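The Puppet Shift
At Erholm, two people spend all day being a robot's arms. The pay is OK. The shoulders hurt.
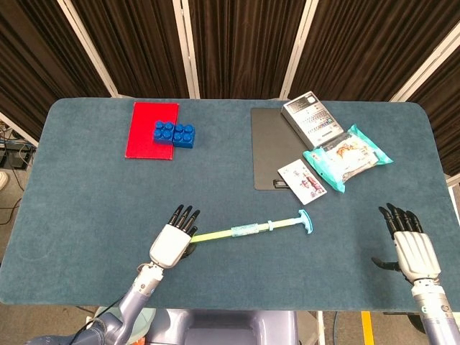
The teal table at Erholm, with blue blocks, a clipboard and a toy tool set out between the robot's hands.

Thursday, a little after nine. Roy Parsons is already strapped in and already annoyed. The left thumb is lagging again.

"Half a beat," he says. "You close, it thinks about it, it closes. Try buttering toast like that."

Parsons used to fit kitchens. Now he wears a pair of sensor gloves and a headset, and whatever his hands do, the robot's white-palmed, black-fingered hands do too. Every run gets recorded. Later the recordings go to Strazds, the software side of the house, where a model chews on them overnight and tries to work out what a person would do next.

The target for this month is 2,180 good runs. Good is the word that causes the arguments. Drop the thing, it's out. Bump the table, out. Hesitate too long and Saulius Lill, who checks the recordings, will play it back twice and then delete it while you watch.

Lill isn't sorry about it. "If Roy is confused for four seconds, I have taught the robot to be confused for four seconds."

Fair enough. But it makes for a tense morning.

The long skinny tool is what everybody dreads. Yellow-green shaft, blue T-handle, lies flat on the felt. A five year old could pick it up. Through the gloves you get no touch at all, just your eyes, and the fingers have to get under a rod that would rather roll. Parsons needed 96 tries before Lill kept one. The blocks are easier, he says, and the food pouch is somewhere in between - soft stuff moves when you squeeze it, and it never moves the same way twice.

They tried doing it the other way, standing next to the machine and pushing the arms around by hand. Hollovby, the older system, was trained like that. It's simple and you feel the weight of everything. It's also slow, and your own elbows keep getting in the shot. Lill binned 900 of those runs in November and he still brings it up.

Best day so far, 185 keepers. Parsons had a cold and says he was to tired to overthink it.

I got ten minutes in the gloves. Reached for a block, missed, reached again, hit the board. My hand felt fine, the one on the table was miles off. Lill had his finger on the delete key before I'd even let go.

Next up is Brevodano, a second table in the same room, so two operators can go at once. Parsons wants the new chair first.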